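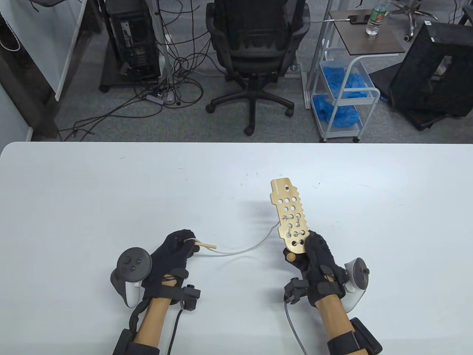 12 July 2025

Glaze tests, second batch. Kiln was down to 58 when I came in so I went ahead and cracked the lid — couldn't wait any longer, and Candela would have done the same!

The Nulham clay is still giving me trouble. Tiles 3 and 4 crawled badly along the top edge, same place as in March, and I'm starting to think it's dust on the bisque and has nothing to do with the recipe at all. Wiped half of the next set with a damp sponge before dipping and left the others alone. We'll see.

The Morgan tiles look great. That soft gray-green I've been chasing since winter finally showed up, and it breaks to a nice rusty brown where the glaze is thin. I mixed a 500 gram batch for this one and have 300 left in the tub with the blue lid (please don't top it up with water, Florencio, I know it looks thick, it's supposed to).

Cone pack: the witness cone was a little flatter than I wanted. Florencio thinks the controller reads low near the top shelf and he's probably right. I've put two packs in for the next firing, one up top and one at the bottom, so at least we can stop arguing about it.

Hakcombe feldspar is nearly gone. Candela Miranda says the supplier will only ship the big sacks now, so we either split one with the Edon studio or switch. I'd hate to switch — every recipe on the wall would need testing again.

Still to do: sand the feet on the Morgan tiles, scrape shelf 2 (one fat drip, my fault), and write numbers on the backs BEFORE bisque this time. Tile 7 is a mystery. It might be the tin white, or it might be Florencio's.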